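Countertop dish storage

Countertop dish storage is the keeping of everyday plates, mugs and small food items on an open surface instead of in wall cupboards. Common in small kitchens, rentals, shared houses. Main pieces are the plate rack, the mug tree and a low drawer cabinet — a small oven often shares the space.

Plate racks

The usual rack is wood, dowels or slats set in a frame. Plates stand on edge, one per slot, so air gets to both sides. Three round plates in gray, light blue and yellow fit a short rack with no trouble. Unfinished wood should be wiped down, not soaked. 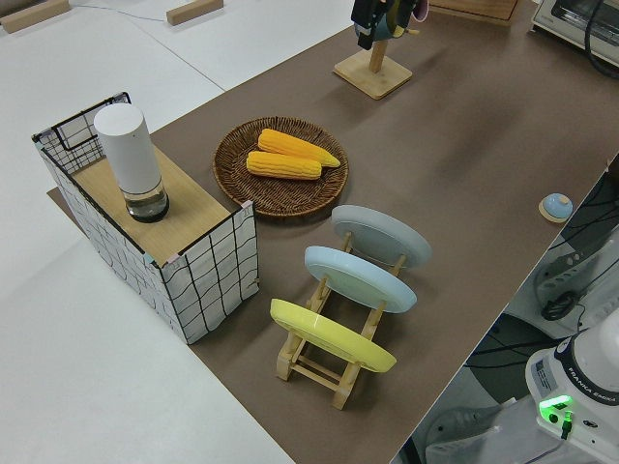 Mug trees came later in most homes. A post, a base, some pegs. The Donnelly pattern was sold from a kit of 20 parts and needed no glue. Heavy mugs go on oposite sides or the thing tips.

Drawer cabinets

Small wooden units, drawer for flatware or towels. The Wultero cabinet had a first run of 200, later 1000. Bronwyn McAlister, in her handbook Votent, advises leaving clear space in front so the drawer can open all the way.
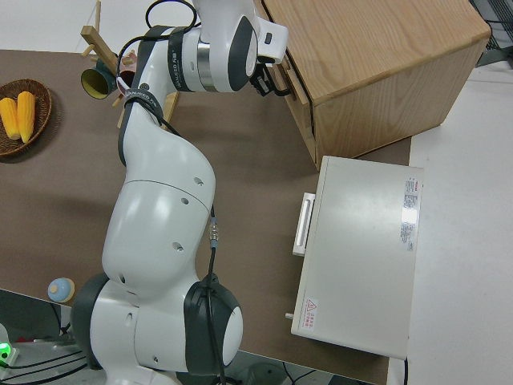
Toaster ovens need a gap on the sides and back, check the maker's label. Nothing stored on top. Cords kept away from the rack, where water drips.

Metal slides hold up better than wood runners under daily use. Handles vary, a plain U shape being the easiest to grab with wet hands.
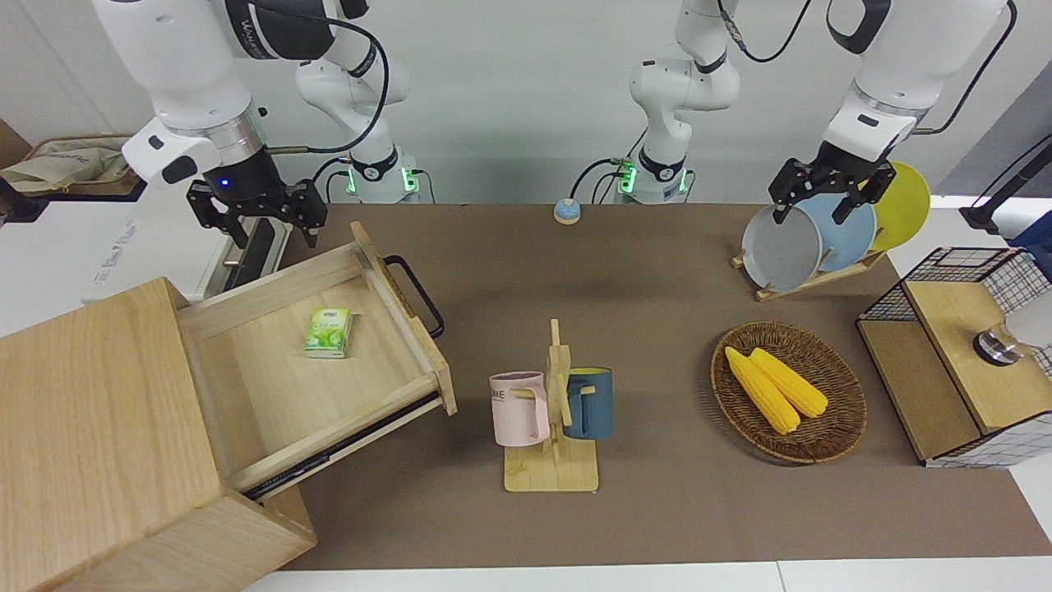

Which way should plates face in a rack?
All the same way, with the largest at one end so the smaller ones are easy to reach.

Baskets

Round woven baskets and trays are used for produce that doesnt need the fridge right away. Corn is best eaten soon after picking. Elsie Mudgway's Jilteo notes, revised in November, list nearly 200 uses for a shallow basket, most of them for fruit.

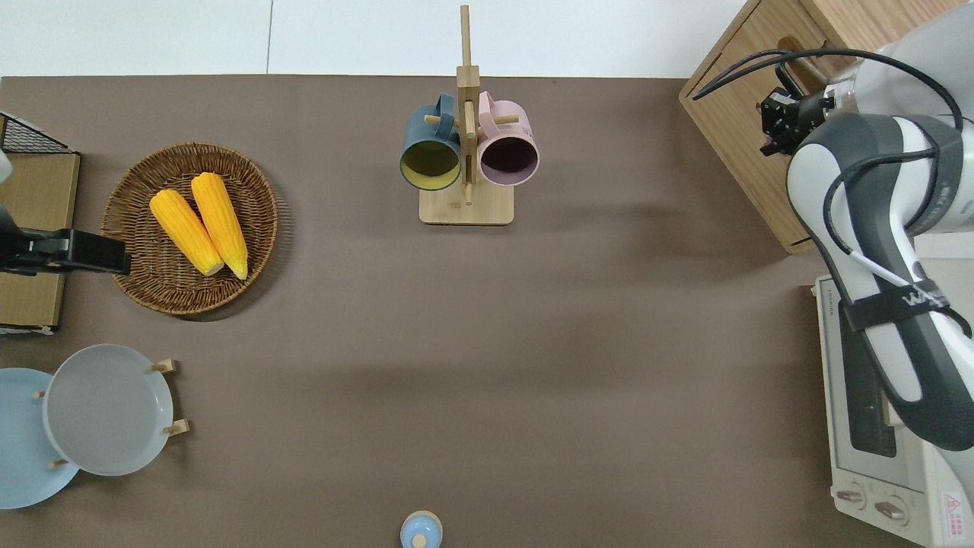 Two ears of corn in a round basket, with a mug tree and plate rack on the same table.

See also: Dish drainer, Pot rack, Pantry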